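**From:** Dwynwen Bevan
**To:** Tundbridge Family History list
**Date:** 2018-09-03
**Subject:** Re: Scanning the loose photographs, and what to save them as

Unathi Botha wrote:

> I have my aunt's photographs on the dining table, 230 of them, most with
> something written on the back. I've borrowed a flatbed scanner until October.
> Before I start, what resolution are people using? And do I want TIFF or JPEG?
> My laptop is slow and I'd rather not do the whole lot twice.
>
> Also, is it worth scanning the backs?
>
> Unathi

Hello Unathi,

Yes to the backs, all of them, even where it's only a stamp from the developer. I left the backs out when I did my grandfather's and had to go through three boxes again to find out which Ellen was which. Scan front then back, straight after each other, and give them the same number with an a and a b on the end.

For resolution, 600 dpi for anything up to postcard size. The very small contact prints I do at 1200. Large studio portraits on card are fine at 400, there's nothing more in them to get. Turn off everything the scanner software offers in the way of sharpening, dust removal and colour restoring. You can do all of that later on a copy.

Save as TIFF. The files are big but you only make them once. When the whole lot is finished, make a set of JPEGs from them for sending round the family, and keep the TIFFs somewhere you won't be tempted to edit them.

As for the slow laptop, it will cope with the scanning itself. Where it struggles is opening a folder full of large TIFFs. I gave up on mine and bought a second-hand desktop with 16 GB of memory, and it's been much better. If you go that way, spend the money on memory and a second drive and don't worry much about the processor.
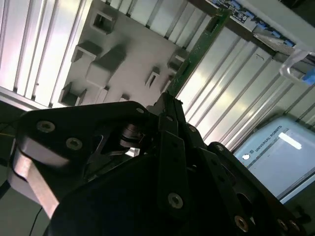 File names. Please don't put the person's name in the file name. You will be wrong about some of them, and then you have the wrong name in every copy you've sent out. I use a short code for the box and then a number, so the first one in the Botha box would be BOT-001a. The names go in a spreadsheet with these columns:

- number
- who gave me the photograph
- what is written on the back, exactly, mistakes and all
- who I think it is
- who told me so
- date or guess at a date

Keep the third and fourth columns separate. Ebere Ogundipe put me on to that and it has saved a good deal of arguing with cousins.

Gert Ngubane asked last month about Prero and whether it reads the captions out of the files. It does, but only if they were written into the description field and not the title. I tried seven files each way. Jometti reads both but loses anything after a line break. I haven't tried Modise.

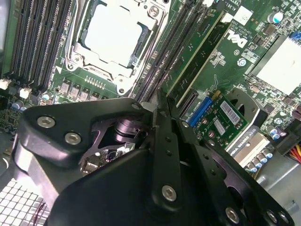 *Dell motherboard, with memory slots either side of the processor socket and a white cover over the socket.*

On handling: clean dry hands are better than cotton gloves for ordinary prints, as you can feel what you're picking up. Use gloves for negatives. Wipe the scanner glass with a dry microfibre cloth every dozen or so prints. If a print is curled, don't press it flat with the lid. Leave it under a couple of heavy books for a few days with clean paper on both sides, and do the flat ones in the meantime.

Don't try to get album prints off the page if they're stuck. Scan the whole page first, then each picture where it lies. Anathi Ngubane lost the corner of a wedding group with a palette knife and still brings it up. 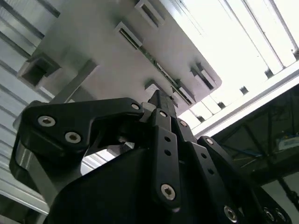 *Grey-white plastic overhead, seen from below, with the black gripper.*

Backups: two copies on separate drives, and one of the drives lives at somebody else's house. My sister has mine and I have hers. We swap them when we visit. Check that the copies open, and not only the first few in the folder.

At a steady pace I do around 16 prints an hour, counting both sides and the typing up. I find I make mistakes with the numbers after an evening of it, so I stop at a couple of hours. You should be finished well before the scanner has to go back.

I can send you my blank spreadsheet if it would help. It's plain, with no formulas in it. Let me know whether you want it in Excel or OpenDocument.

Regards,
Dwynwen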